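The Gripper Budget

I had 1,000 dollars left in the equipment line and five days to spend it, and Sorcha Menzies wanted a laundry robot that could open its own washer.

"You can't get that for a thousand," I told her.

"I don't want to buy it, I want to plan for it," she said, and slid a spreadsheet across my desk. Sorcha prints her spreadsheets. She staples them, too, in the wrong corner, so you have to turn the whole thing sideways to get at page two.

Page two was the trouble. She'd priced the arm from Dratach (fine, we all knew what the arm cost, we'd all cried about it back in June) and then under it she had a line that just said "hands, 881." No vendor, no quantity, nothing!

"Is that each?"

"Ask Ewan."

So I went downstairs to ask Ewan, who is her brother and also the reason Millolham has three broken label makers. He was on the phone with Urquhart about shipping, and he held up one finger, and I stood there doing arithmetic on the back of page four.
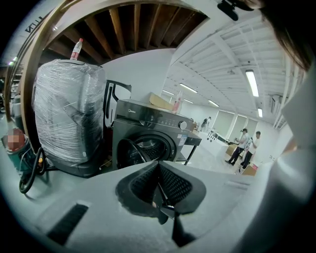 If the 881 was for a pair, we could do it and still have money for spare pads. If it was each, I was going to have to go to Murdo Matheson with my hat in my hand, and Murdo still hadn't forgiven me for the Mavach thing. I'd bought a charging dock for a robot we then didn't buy. It's under my desk. I keep my feet on it.

Ewan hung up. "It's for the pair," he said, before I'd even opened my mouth. "But shipping's 200."

I added it up. Then I added it up again, slower, because I wanted so badly for it to be a different number.

"We're over by 81 dollars," I said.

"Sell the dock."

"To who?"

He thought about it, and I could see him really thinking, running through everyone he'd ever met. "Ruairi Shearer has that robot," he said. "The one you didn't buy."

I went back upstairs and pulled the dock out with my heel. It had a coffee ring on the lid and a little dent where my left shoe goes. I wiped it off with my sleeve, found Ruairi's number, and started working out how to say "barely used" with a straight face.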